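4.2 Why players stay in the starting zone

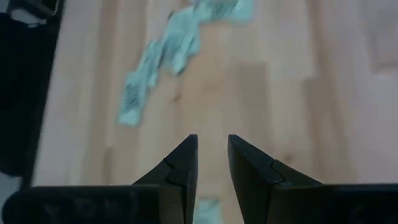
Figure 7. Black gripper with two fingers.

Catríona Nic Giolla objected in the interview that slow leveling is a choice, and that she stayed in Arkau until every quest was done. Our logs from Jemwood support her in part. Of 400 free accounts, 232 finished all quests in the first zone before they took the road to Flollau. The quest reward there is low – only 200 points – but the players still collected it. We did not find the same habit in paying accounts, and we return to them in Section 5.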